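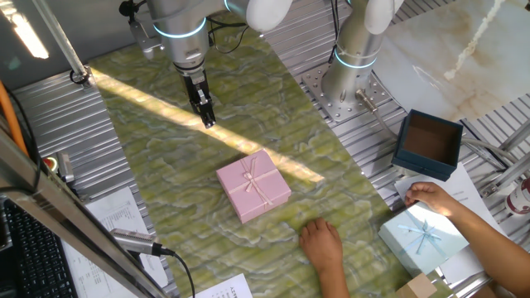 Two robot arms over a green marble-pattern tabletop

How I Build Up a Small Freezer Stash of Pumped Milk

I went back to work when my son was 84 days old, and I had started pumping way too late (two weeks before, in a panic!). With my daughter I did it differently, and it was so much calmer. My setup won't match yours, but you can borrow whatever helps.

Step 1. Pick one time of day. I went with first thing in the morning, right after she nursed, because that's when I had the most to spare. Ten or fifteen minutes, then stop. Some mornings I got barely enough to cover the bottom of the bottle and I kept it anyway.

Step 2. Chill it before you combine it. Fresh warm milk goes in its own bottle in the fridge, and once it's cold I pour it in with the rest of that day's milk.

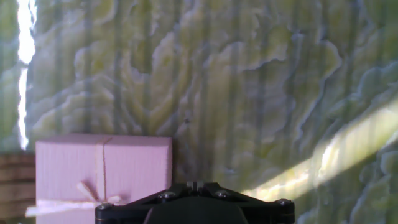 Page last changed: Monday, April 18, 2022

Step 3. Freeze it flat. I put two to four ounces in each bag, write the date on before filling (trust me, pens hate a full bag), squeeze out the air and lay it down on a cookie sheet. Once they're solid, stand them up in a shoebox, oldest in front.

Step 4. Thaw overnight in the fridge and use it within 24 hours of it being fully thawed. Don't refreeze it. Swirl to mix the cream back in.

I had 33 bags by my first day back, and my friend Serena Sanna started with six and did fine. If your baby was early or has been sick, ask your nurse or doctor about storage first, as their rules may be stricter than mine.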